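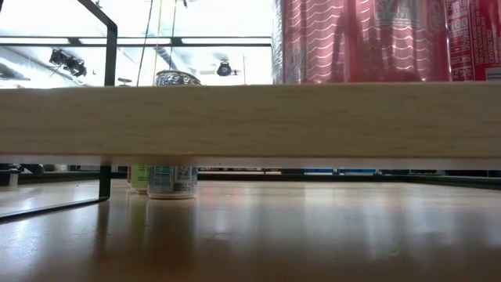 Über uns - und warum bei uns alles mit einem Brett anfängt

Hallo und schön, dass du da bist! Ich bin Shona Tuhiwai, und wenn du bei Rokora anrufst, hast du ziemlich sicher mich am Telefon (oder Segundo, der geht aber ungern ran). Wir bauen Regalbretter, Wandborde und Tische aus Holz, meistens helles, meistens nach Maß, und wir machen das in einer Werkstatt mit angeschlossenem Ausstellungsraum, in dem auch gegessen, gestritten und Cola aus roten Dosen getrunken wird.

Wie es losging

Angefangen haben Segundo Escobar und ich vor elf Jahren mit einem einzigen Auftrag: ein Küchenbord für meine Schwester. Das Ding war zu kurz. Sie hat es trotzdem aufgehängt und es hängt da bis heute, mit einer Lücke links, in die genau ein Pfefferstreuer passt. Danach haben wir uns einen ordentlichen Maßstab gekauft und beschlossen, es noch mal zu versuchen - und dann noch mal für Freunde, und dann wollte ein Café gleich die ganze Rückwand.

Inzwischen sind wir fünf Leute. Cường Phí hobelt und schleift und hat bei uns das letzte Wort, wenn es um Oberflächen geht. Encarnación Alcaraz zeichnet die Pläne und fährt zu den Kunden nach Hause, um auszumessen. Juniper Brannigan ist im dritten Lehrjahr und hat unseren ersten Tisch mit herausnehmbarer Platte entworfen, den Clavden. Der steht jetzt im Programm und verkauft sich besser als alles, was ich mir je ausgedacht habe, danke, Juniper.

Der Raum

Unser Ausstellungsraum ist eigentlich kein richtiger Laden. Die Decke ist hell, oben hängen schwarze Strahler, mit denen man das Licht gut auf eine Kante drehen kann, und das ist für uns Gold wert! Bei feiner, heller Maserung siehst du nämlich im falschen Licht gar nichts. Legst du dasselbe Brett unter einen Strahler, kommen plötzlich die Linien raus und auch die kleinen Flecken und Schattierungen, die der eine wunderschön findet und der andere auf keinen Fall im Wohnzimmer haben will. Deshalb legen wir die Bretter gern erst einmal auf den Tisch, ein bisschen erhöht, damit man drunter durchgucken und die Unterkante sehen kann. Fass sie bitte an, dafür liegen sie da.

Und ja, du darfst dein Getränk mitbringen. Ein Brett, neben dem man keine Dose abstellen mag, hat bei uns nichts verloren. Ränder kriegt man fast immer wieder raus, und wenn nicht, dann schleift Cường eben noch mal drüber und schimpft dabei leise.

Was wir machen (und was nicht)

Wandborde, Regale, Tischplatten, Sitzbänke. Kleinere Reparaturen auch, wenn das Stück durch unsere Tür passt. Küchen mit allem Drum und Dran machen wir nicht mehr, das haben wir einmal probiert und drei Monate lang von nichts anderem geredet. Dafür schicken wir dich gern zu Timmermans, die können das.

Unser Öl rühren wir nicht selbst an, wir nehmen seit Jahren Korkatano und sind damit zufrieden. Jedes Bord bekommt hinten eine eingebrannte Nummer. Gerade sind wir bei 913, und wer seine Nummer durchgibt, bekommt von uns Ersatzdübel und Nachölset zugeschickt, auch nach Jahren noch.

Komm vorbei

Am liebsten mit kurzer Anmeldung, dann räumt jemand den Tisch frei und setzt Kaffee auf. Maße brauchst du beim ersten Mal keine, ein Handyfoto von der Wand reicht. Im September bauen wir hinten um, da kann es beim Schleifen laut werden, offen haben wir aber trotzdem jeden Nachmittag ab 15 Uhr.

Bis bald,
Shona und alle von Rokora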